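# Chapter 6: Writing Down the Task

A test result for a robot arm is only as useful as the written task behind it. If two groups both report that their system "clears the sink," a reader has no way to compare them until each group has said what was in the sink, where the items had to end up, and how long the arm was given. This chapter covers the written task record used in simulated kitchen testing. Physical test cells come up in Chapter 7, and most of what is said here carries over.

The running case is the Tumholm kitchen suite, which Nayeli Bedoya and Arnulfo Agudelo put together for the Prendmont household manipulation course. Its rules are short enough to read in one sitting, and they have been revised enough times to show where the trouble usually lies.

## 6.1 The start state 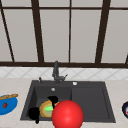
A start state is the full list of what the simulator loads before the arm is allowed to move. It has a fixed part and a variable part. The fixed part is the furniture: in the Tumholm suite, the counter, the window, the sink and the faucet. The variable part is everything placed on or in the furniture for a given trial, such as a yellow-rimmed plate in the left basin or a loaf lying across a blue bowl on the counter. Students often record only the item the arm is supposed to handle. The Tumholm rules call for all of them, including items at the edge of the working area, for a simple reason. An arm that swings wide can knock a bowl it was never asked to touch, and the record has to say that the bowl was there.

Each entry in the start state gives four things:

- the model name and version of the item
- its position and orientation
- the surface or container it rests on
- whether the arm is permitted to move it

The last entry is the one most often left blank. A blank is read as "not permitted," and a trial in which such an item is moved more than the stated tolerance is scored as a failure, even if the main item reached its goal.

## 6.2 Varying the start state

One start state tells the reader very little. A policy can do well on a single layout by repeating one motion. For this reason the suite requires at least 300 layouts per task, drawn from a published list of item sets. The layouts are fixed before testing begins and are stored with their random seeds. A group may not drop a layout after seeing the result.

Bedoya's first draft allowed groups to draw their own layouts. Two student teams then reported on the same task, one with the sink nearly full and the other with a single plate in it, and their scores could not be put in the same table. The published list came in the following November.

Item sets should change in kind as well as in position. Moving a plate a short distance tests one thing. Putting a different item beside it tests another, and the two should be reported on separate lines.

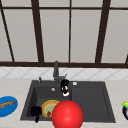 Some teams object that a large set of layouts takes too long to run. The Arango lab course handles this with a short set of 700 trials for weekly work and a full set of 3000 for any number that will be reported outside the course. The short set is a subset of the full one, so weekly results can be checked against the final result.

## 6.3 Markers and overlays

Simulators can draw shapes that are not part of the physical model, such as a colored sphere that shows the position of the robot's hand. These are useful to a person checking a run. The rules treat them as follows.

1. Any marker visible in recorded views must be named in the task record, with its color and meaning.
2. The record must state whether the marker was also visible in the views given to the policy.
3. A marker must have no collision shape.

Rule 2 matters most. A policy trained on views with a hand marker may come to depend on it, and it will not have one on a physical arm. Agudelo's grading notes from the Lolon workshop list this as a reason for returning a report without a score.

## 6.4 The end condition

The end condition must be something the simulator can test without a person looking. "The plate is put away" cannot be tested. "The plate is at rest, upright, and fully supported by the drainboard" can, once each term has been given a tolerance. Time limits are part of the end condition and are stated in simulated seconds.

Section 6.5 works through a complete record for one task, starting with the item list.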